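Second-Hand Phones and App Support
Student project report, Consumer Technology module
Dorota Jabłońska
8th July

1. Question

Our group wanted to know how long a used Android phone stays useful after the maker stops sending system updates. Most buying guides treat the end of updates as the end of the phone. We wanted to test that on real handsets.

2. Method

We bought 28 used phones from two resale shops, Groritz and Plineck. The spending limit was 200 dollars per phone. Each one was reset and given the same list of apps: a bank app, a bus ticket app, two messengers, a map and a browser. We logged every install, every first launch and every warning message. The log has 439 entries and was kept in a shared spreadsheet.

3. Results

On 21 phones every app installed and opened. The bank app caused most of the trouble on the rest — it refused to start on older system versions, while the messengers only showed a warning. The Szulc phones did better than the Draltgate phones of the same age. Storage was a problem on the cheapest models, where the map would not download an area for offline use.

4. Desktop computers

The June feedback asked for a short comparison with desktop machines. There the owner can often replace a single part, such as the processor, and keep the rest. None of our phones allowed that.

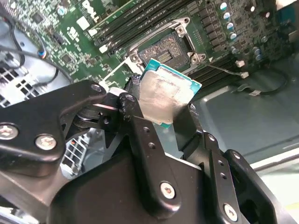
Figure 1. Processor held over the open socket of a Dell motherboard.

5. Limits

We used each phone for a short time only, and battery wear was not measured. A second round should include tablets and at least one more bank app.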